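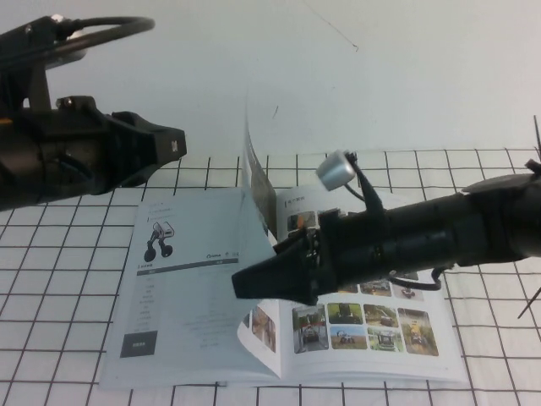 ## The brochure stage of the budget

Every equipment purchase I have been part of has gone through the same swamp, and I am back in it. We have a two-arm bench that works. We want something with wheels. Between those facts lies a spreadsheet that Ilgın Karabulut started in July and that I inherited, along with its color coding, which only Ilgın understands.

Page turning is the task the arms are on at the moment, and a product brochure is as good a test piece as any. Glossy paper, a curl at the gutter, a page that would like to be anywhere except upright. I now know this brochure better than I know my lease. There's a wheeled robot on the left with a good deal of white space to itself, and on the right a wall of small photos of vehicles and machines, several of them out on grass. All of them look as if they have never met a purchasing department.

The photos are my problem, really. Everyone who walks past the bench points at one. Szymon wants the yellow-and-dark one. I asked him what we'd use it for and he said "outside." We do our work on a tabletop.

## What the quotes say

We have two quotes so far, one from Ronix and one from Paltport. The Ronix quote is a single page with a single number on it, and the number does not include a charger. I wrote to ask. The charger is an "accessory," as are the cable for the charger and the emergency stop. I'd like to see the customer who skips that last one to save money.

Paltport sent 6 pages and included everything, even a training day I didn't ask for. Their delivery fee is 1,000 dollars, flat, whether you live next door or on a mountain. We live fairly close to next door. I asked whether I could come and get it with a van, and was told that pickup also goes through delivery.

## Things I've added to the spreadsheet

- Spare fingertips for the grippers we already own. They wear, and they never make it into anyone's plan.
- Cable management. Have a look at the loops on our arms and tell me I'm wrong.
- Five days of Nazmiye Tuncer's time for integration. She read the line, laughed, and went back to her desk. I have left it at five.
- A second grid cloth. It's the cheapest line on the sheet and it drew the longest email thread.
- Shipping crates, in case whatever we buy has to go back.

Things I've taken out: the tablet, the branded cart, and a "premium onboarding experience" that I suspect was a phone call.

## Where it stands

My own vote is to wait on wheels and spend this year's money on the arms. A better sensor mount, spare fingers, proper strain relief, a shelf of parts so that a broken bracket costs us an hour and we can skip the two weeks of emails. It's a dull list and it photographs badly, so it is losing to a vehicle on a lawn.

Albertina Figueiredo signs the form, and she has asked for one page with the options side by side. I've got it down to three pages and a footnote. Ronix has promised a revised quote with the charger in it, and Szymon has asked me to find out whether the yellow one comes in any other sizes.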